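Subject: Re: Demonstration at Clamcombe, notes and open items

Dexter Rivera wrote:

> Could whoever attended post the session length and what the grippers were run on? I need both before the May visit is confirmed. Also, was it rigid parts only?

Dexter,

Cloth only, no rigid parts. The Clamcombe people ran the hand-held grippers in pairs on white fabric, one operator per pair, on a plain table. The session took nearly 37 minutes, with a break to reload the logger.
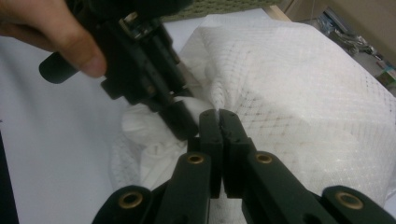

Mesh was the harder material. A narrow pinch on a gathered ridge gives the jaws something to close on; a flat single layer does not, and the operators spent most of their effort making the fold first. I asked whether Boros plans a wider fingertip. No answer yet.

Logging was done in Biner, build 185. The export opens in Vellura if you turn off resampling — otherwise the left and right tracks drift apart.

Two things still open for May:

- room limit is 36, and they want a list of names
- whether visitors may handle the grippers

I can send the export if you have a place to put it.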